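NOTA DE PRENSA

La Fundación Steltska abre la inscripción de Unden, su programa de apoyo a los reencuentros familiares

Las familias de Campos podrán solicitar espacio, orientación y mediación para reunirse durante el mes de agosto

Campos, 22 de marzo de 2019. La Fundación Steltska ha presentado hoy en su sede de Campos la nueva edición de Unden, el programa con el que facilita la celebración de reencuentros entre parientes que residen en localidades distintas o que han dejado de verse con regularidad. La entidad pone a disposición de las familias admitidas un local equipado, acompañamiento en la preparación de la jornada y, cuando así se solicita, la intervención de una persona mediadora en los contactos previos.

El programa se dirige a grupos familiares en los que al menos un miembro adulto tenga su domicilio en Campos. No se exige un grado de parentesco determinado. Pueden presentar solicitud hermanos, primos, abuelos y nietos, familias reconstituidas y personas unidas por una relación de acogimiento, tanto si esta continúa vigente como si ha concluido.

La presentación corrió a cargo de la directora de la fundación, Mỹ Khương, que expuso las novedades de la convocatoria y los resultados de la encuesta sobre trato familiar encargada a la consultora Iststead. El estudio, realizado mediante entrevista telefónica, recogió las respuestas de 2.369 residentes mayores de edad. El 34 % declaró no haber coincidido con ningún hermano durante el año anterior a la entrevista, pese a mantener con él un contacto que calificaba de bueno o muy bueno.

Entre los motivos alegados figuran la distancia, los horarios laborales y la falta de una vivienda con capacidad suficiente para acoger a todos los parientes. Un grupo menor de entrevistados mencionó desacuerdos antiguos, en su mayor parte relacionados con herencias o con el cuidado de los padres. La consultora señala en su informe que una parte apreciable de estas personas aceptaría un encuentro siempre que la invitación partiera de otro miembro de la familia.

«Muchas familias nos dicen que antes se veían en casa de los abuelos y que, cuando esa casa se vendió, perdieron la costumbre de reunirse», afirmó Mỹ Khương. «Unden ofrece un lugar y una fecha. El resto corresponde a cada familia, y la fundación procura intervenir lo menos posible».

Características de la convocatoria

La edición de este año admitirá 202 solicitudes. Los encuentros se celebrarán en agosto, en los locales que la fundación mantiene en Campos, y tendrán la duración de una jornada. Cada familia dispondrá de un comedor de uso exclusivo, cocina, patio cubierto y una sala de descanso para las personas mayores o con niños de corta edad. Los espacios son accesibles para usuarios de silla de ruedas.

La participación es gratuita. La comida corre a cargo de los asistentes, que podrán prepararla en la cocina del local o traerla elaborada. La fundación facilitará la vajilla y la mantelería, y se hará cargo de la limpieza posterior. No se permite la contratación de orquestas ni el uso de equipos de sonido en el patio después de la puesta de sol.

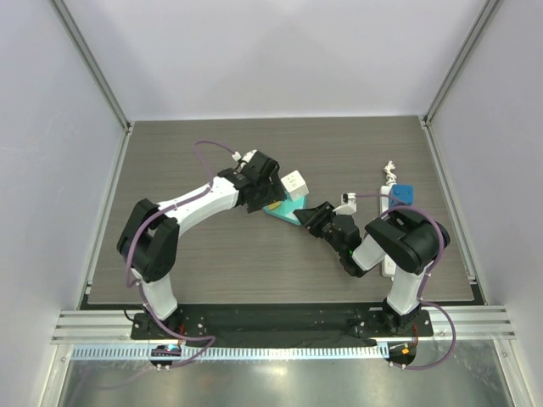

Dos brazos robóticos sobre un tablero con veta de madera, junto a un pequeño objeto de color turquesa.

Las solicitudes se ordenarán conforme a tres criterios: el tiempo transcurrido desde la última reunión del grupo, la presencia de familiares de edad avanzada y la dispersión geográfica de los asistentes. En caso de empate se atenderá a la fecha de entrada de la solicitud. La fundación no pedirá explicaciones sobre las causas del distanciamiento ni las tendrá en cuenta en la valoración.

Las familias que ya participaron en ediciones anteriores podrán concurrir de nuevo, si bien sus solicitudes se examinarán una vez atendidas las de quienes se presentan por primera vez. La relación de admitidos se comunicará individualmente a la persona solicitante y no será objeto de publicación.

Servicio de mediación previa

Como principal novedad, Unden incorpora un servicio de mediación previa al encuentro, de carácter voluntario y confidencial. Una persona del equipo de la fundación se pondrá en contacto con los parientes que indique el solicitante, les trasladará la invitación y recogerá, en su caso, las condiciones que deseen plantear. Estas pueden referirse a la hora de llegada, a la distribución de los asientos o a los asuntos que prefieran no tratar durante la jornada.

El servicio no sustituye a la mediación familiar regulada ni al asesoramiento jurídico. Los mediadores no redactarán acuerdos, no intervendrán en litigios abiertos y no facilitarán a ninguna de las partes el domicilio o el teléfono de otra sin su autorización expresa. Quedan excluidas las solicitudes en las que exista una orden de protección o una medida judicial que limite el contacto entre los convocados.

Según explicó la directora, el servicio responde a una petición formulada por los propios participantes. «Había personas dispuestas a venir que no sabían cómo responder a una llamada después de tanto tiempo. Una carta o una conversación con alguien ajeno a la familia les resultaba más sencilla», indicó.

Cuaderno de recuerdos

La fundación distribuirá además entre las familias admitidas un cuaderno en blanco, con tapas de tela, destinado a recoger anotaciones de los asistentes. La entidad sugiere emplearlo para reunir recetas, apodos, fechas de cumpleaños o anécdotas, aunque no establece pauta alguna sobre su contenido. El cuaderno permanecerá en poder de la familia al término de la jornada.

Quienes lo deseen podrán ceder una copia al archivo doméstico de la Fundación Steltska, que conserva correspondencia privada, álbumes y libros de cuentas del hogar donados por vecinos de Campos. La cesión requerirá la firma de todos los autores identificados y podrá revocarse en cualquier momento. El archivo admite consultas con cita previa y no autoriza la reproducción de documentos que contengan datos de personas vivas.

Presentación de solicitudes

El plazo de inscripción queda abierto desde el día de hoy y se cerrará cuando se cubran las plazas disponibles para valoración o, en todo caso, al concluir la primavera. El formulario puede recogerse en la recepción de la fundación o solicitarse por correo postal. Deberá firmarlo una sola persona, que actuará como interlocutora de la familia y comunicará cualquier variación en el número de asistentes.

Junto al formulario se entregará una relación provisional de invitados, un justificante de domicilio en Campos y la indicación de dos fechas preferentes. Si ninguna de ellas estuviera disponible, la fundación propondrá una alternativa, que el solicitante podrá aceptar o rechazar sin perder su turno. Las renuncias deberán notificarse por escrito para que la plaza pueda ofrecerse a la siguiente familia de la lista.

Los datos personales facilitados se utilizarán únicamente para la gestión del programa y se eliminarán una vez finalizado este, salvo los que correspondan a documentos cedidos al archivo.

Sobre la Fundación Steltska

La Fundación Steltska es una entidad privada sin ánimo de lucro con sede en Campos. Desarrolla actividades relacionadas con la convivencia, la vida doméstica y la conservación de la memoria familiar. Unden es su programa estable de encuentros.

Contacto para medios de comunicación

Gabinete de prensa de la Fundación Steltska, Campos. El informe completo de la encuesta elaborada por Iststead se encuentra a disposición de los medios acreditados previa petición. Las entrevistas con la directora deberán solicitarse a través del gabinete.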